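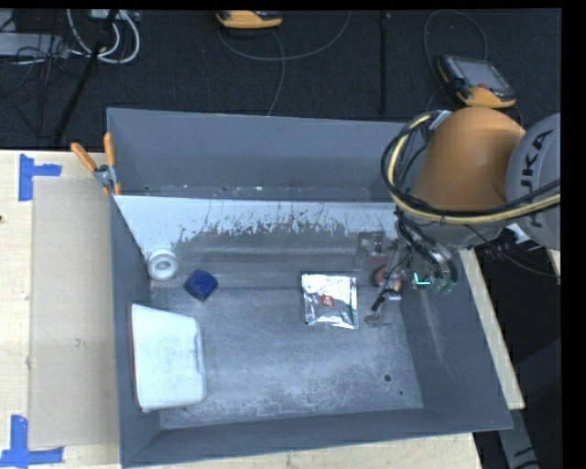

Figure 3. Grey bin with sloping walls on the wooden tabletop.

3.2 Container geometry and fill loss

Storage trials in the Werkia packing shed compared straight-walled and sloping-walled bins for the short-term holding of seed potatoes. Both types were of the same nominal volume. The sloping wall reduces the usable floor area, and the load per unit of floor is therefore higher for a given fill depth. Earlier work by our group (Zeng, unpublished thesis) treated this effect as negligible below a fill depth of 41 cm. The present data do not support that assumption.

Tubers of the variety Orbán were graded by hand, and lots of 500 were assigned to each bin type in random order. Each lot was held for 6 weeks at constant humidity. Bruising was scored after peeling, on the scale given in Section 2, by a single assessor who was not told which bin type a lot had come from. Tubers with damage recorded at intake were left out of the analysis.

Bruising in the lowest layer was higher in the sloping-walled bins in all three replicates. The difference was largest near the foot of the wall, where tubers rest against two surfaces at once. In the upper layers no difference between bin types was found. Lining the floor with Broltex matting lowered the score in both types, but did not remove the gap between them.

Weight loss followed a different pattern. It was greatest in the top layer and did not depend on wall angle. We take this to be an effect of exposed surface, which was held equal by design, and do not consider it further in this section.

Two limits apply. The trial used one variety with a fairly thick skin, and results for thin-skinned types such as Kidenness may differ. Bins were also not moved once filled, so the scores exclude any damage from transport. Stacked bins are treated in Section 3.3.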